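Limari Family Centre
Advice for households: Playroom and shared spaces

Sorting and storing building bricks, booklets and small toys

Updated 2024-10-25

Families who borrow from the Centre's toy library often ask how the sets should be kept at home and in what state they should come back. The advice below applies equally to toys that belong to the household. It replaces the sheet issued in March, which dealt with bricks only.

Before you begin

Clear one flat surface large enough to spread out a full set. A plain table is better than a patterned rug, on which small pieces are easily missed. Have ready a shallow tray, two lidded boxes, a soft cloth and a bowl for pieces that belong elsewhere. Children may help with the sorting, but washing in warm water and the checking of damaged parts should be left to an adult.

Sorting large bricks

Take all bricks apart before sorting. Bricks left joined for several months can become difficult to separate, and prising them with a knife or screwdriver marks the plastic. A firm side-to-side movement is normally enough. If a thin plate is stuck to another thin plate, fix a larger brick on top of each and use these as handles.

Sort by shape first and by colour afterwards, if at all. Our own shelves are arranged as follows:

Standard bricks, all sizes
Flat plates and base pieces
Window, door and frame pieces
Figures, animals and vehicles

Window and frame pieces deserve a box of their own. They are the pieces most often reported missing, and their thinner sides may crack if heavy bricks are tipped on top of them. Lay them in last if they must share a box.

Large and small bricks should never be stored together. Where a household has children of different ages, the small bricks should be kept in a closed container on a high shelf.

Washing and drying

Wash plastic bricks by hand in warm water with a little washing-up liquid. Do not use boiling water, and do not place them in the oven or in front of a heater to dry. Shake each piece, stand hollow pieces with the open side down on a towel and leave them overnight. Bricks put away damp will smell, and the smell is slow to leave the box.

Pieces with stickers, batteries or fabric parts are to be wiped with a cloth only.

Booklets and thin picture books

Instruction booklets and small story books suffer more than any other item in the playroom. They are commonly dropped into the brick box, where the corners are crushed and the pages curl.

Remove all paper items from the table before any washing starts. Keep booklets upright between two firm supports, or flat in a folder if they have already begun to bend. A curved booklet may be placed under a heavy book for 4 days — longer if the cover is thick. Torn pages should be mended with paper tape, and ordinary clear tape avoided, as it yellows and lifts.

We suggest a short routine at the end of play. Booklets are picked up first, while they can still be found among the larger pieces, and the bricks follow.

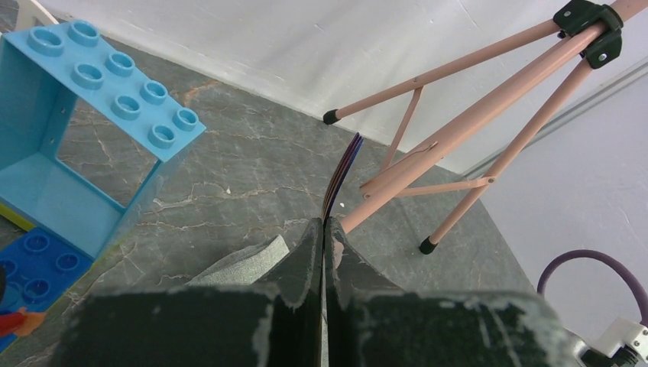
Valentina Bravo writes that in her household the booklets went into a letter rack on the wall, well away from the toy boxes, and that her children now return them there without being asked. She adds that she would not attempt the same with hardback books, which pulled her first rack off its screws.

A rack of this kind is suitable provided that it is fixed properly and hung low enough for a child to reach without climbing. The Centre uses a narrow wooden trough on the second shelf for the same purpose.

Boxes and labels

Choose boxes that a child can lift when full. A very deep box encourages tipping, and the contents then have to be gathered from the whole floor. Lids should be easy to remove, with no sharp catches. Fix the label to the box itself, as lids are readily exchanged by mistake.

For borrowed sets, leave the Centre's own label in place and do not write over it. The list inside the lid gives the number of pieces. Kindly check the set against it on the day before return.

Missing and broken pieces

Look under sofa cushions, inside toy vehicles and in the vacuum cleaner bag before reporting a piece as lost. Cracked bricks should be put in a separate bag and handed in at the desk. They should not be glued.

Spare bricks and frame pieces are available on request from the toy library during normal opening hours.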